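Demonstration Support Desk
Ticket 398
Subject: Gripper enters parts bin at an offset during open day sequence
Site: Leltska Training Centre, Espinoza Building
Project: Fluta simulated assembly cell
Priority: High (visitor program)
Status: Closed, with one item carried forward
Opened: Tuesday, February 25, 2020

Summary of request

The open day organizers have asked for assistance with the simulated assembly cell to be shown to visiting secondary schools and local employers. During rehearsal, the sequence stopped on 6 of 12 runs. Each stop occurred after the assembly step, when the arm had moved to the parts bin and the gripper had begun to close. The remaining runs finished normally.

The demonstration is to be projected in the main hall and repeated for each visiting group. The organizers require a sequence that can be started by a staff member with no programming background and left to run while the presenter speaks.

Environment

The cell was built in the Vonama simulation package and runs on the hall workstation. The scene file was copied from the teaching lab. No changes to the scene were reported by the site before the first rehearsal.

Initial checks

The scene was opened on the support workstation and played from the start. The approach to the assembly was reviewed first in order to rule out an error carried over from an earlier step. At this stage the gripper is down at the fixture, and the parts bin stands beside the blue board.

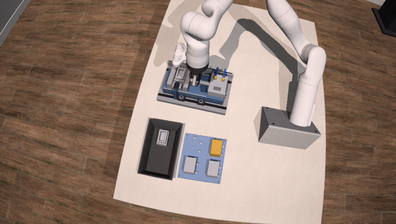

We had the same stop in the teaching lab last term, and there it was the bin position, not the arm. Please compare the bin coordinates with the lab copy before anyone retrains the grasp. The presenters have already learned their timing against the current motion and would prefer to keep it.

Support acknowledges the comment above, which was added to the ticket by the Leltska site. The comparison was moved ahead of the planned review of the grasp settings.

Findings

1. Bin position. The bin in the hall copy was found to be offset by 43 mm from its position in the lab copy. The offset lies along the long side of the bin. The arm program uses the original position and therefore closes at the wrong point for some parts.

2. Part placement. The starting position of each part is varied slightly between runs. Where the variation happened to offset the error in the bin position, the run finished. This accounts for the intermittent nature of the fault.

3. Grasp settings. The finger width and closing speed match the lab copy and were left unchanged. With the bin position corrected, the sequence was played again and paused with a gray part between the fingers and another lying on the floor of the bin.

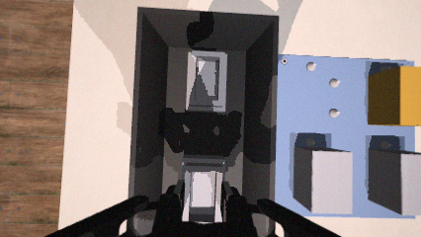 4. Projected view. The organizers asked whether visitors at the back of the hall would be able to follow the work in the bin. The close overhead view is suitable for the explanation of grasping, but it gives no sense of the whole cell. It is recommended that the presenter begin with the wide room view and change to the overhead view when the arm moves to the bin.

Corrective action

The bin position in the hall copy was restored to the lab value. The scene file was then locked against editing, and a start shortcut was placed on the desktop of the hall workstation. A further 12 runs were completed without a stop.

Instructions for presenters

Open the scene using the desktop shortcut only.
Wait until the wide view has loaded before dimming the hall lights.
Press Start once. A second press restarts the sequence.
If the sequence stops, press Reset and continue speaking. The reload takes less than a minute.
Do not move any item in the scene with the mouse.

Visitors may ask why there are two white arms in the room. The sequence described in this ticket uses the arm mounted on the table. The arm on the tall black pedestal has no part in it, and presenters may say so.

The wide view recommended for the opening of each session takes in the table, both arms and the surrounding walls.

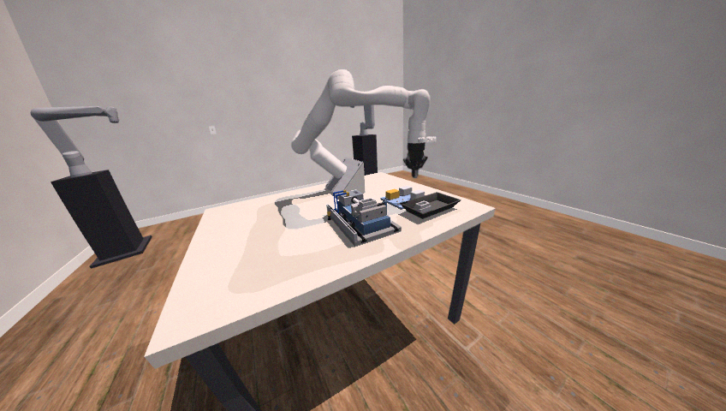

Fluta Support Desk

Item carried forward: the site has requested a printed handout with labels for the fixture, the tray and the two arms. This has been passed to the publications office and will be tracked under a separate ticket. Labels should use the same terms as the presenter script, a copy of which is held at the Espinoza Building reception.

The site has confirmed that the corrected scene plays as expected on the hall projector. Any further fault during the open day should be reported by telephone to the duty line, quoting the ticket number. Ticket closed with the agreement of the Leltska site.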